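Does the bed need to look like a hotel?

26th February

I have been reading about bedrooms again, which never does me any good. It started in January with a leaflet from Vedard that came through the door, all layered throws and cushions at an angle, and a line at the bottom promising that a "dressed" bed would change how I felt about mornings. I feel the same about mornings as I did in 2000-and-something when I first had to get up for them.

Still, I gave it a go. The idea, as far as I can make it out, is that you put fresh covers on, plump the pillows, and then fold something knitted and set it down near the pillows so that the bed looks finished. Finished for whom, the leaflet didn't say. I'm the only person who goes in there, apart from Dexter Lindqvist when he comes to look at the damp, and he has never once mentioned the bedding.

The sheet was the easy bit. It's a lavender one, fitted, and I bought it from the Mirside place on the ring road after reading 262 reviews, most of which turned out to be about the delivery van. Fitted sheets are supposed to save you time. I'd like to see the sums. You get three corners on and the fourth lifts the first one off again, and then you go round once more with your knee on the mattress. It does lie fairly smooth in the end, I'll give it that.

Then the pillows. The cases are pink with little flowers on and a sort of sketched tree, and there is a gathered bit that never sits the same way twice. I plumped them, as instructed. I have my doubts about plumping. You hit a pillow, it looks bigger for a while, and by the time you've had a cup of tea it has gone back to what it was. There are people online who do it 10 times a side. I did it until I got bored.

And the jumper. I haven't got a throw and I'm not paying Gál prices for one, so I used my cream cable-knit, folded into a block.

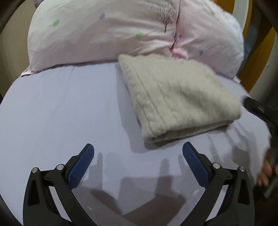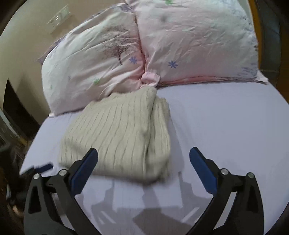
Pink pillows, lavender sheet, one folded knit.

Folding cable-knit is its own argument. The advice is arms in, sides in, then up from the bottom, and it works beautifully on a thin jumper. With a thick one you end up with a fat side and a thin side whichever way you start. I tried it in thirds, then in halves, then in thirds again. There's a school of thought that says you should roll them, but I rolled all my jumpers one winter and every one of them came out looking as if it had been slept in by a dog.

What I will say for the whole business is that it gets the knitwear off the chair. My chair has been holding clothes for so long that I'd stopped thinking of it as something to sit on. Now it has only the dressing gown and a Notadow catalogue on it, and I could in theory sit down and put my socks on like a person in an advert. I haven't yet, but I could.

The trouble comes at bedtime. All of this has to go somewhere else before you can get in, and where does it go? On the chair. So I've added a job in the morning and another one at night in return for a bed that looks nice during the hours I'm not in the room. The leaflet says the whole routine takes 4 minutes. It took me a good deal longer – though I did stop to look for the other slipper.

I'm going to carry on with the sheet and the pillows, I think, and leave the jumper out of it. It can live in the drawer if I ever clear the drawer, which has the Christmas wrapping paper in it and a lampshade I keep meaning to take back.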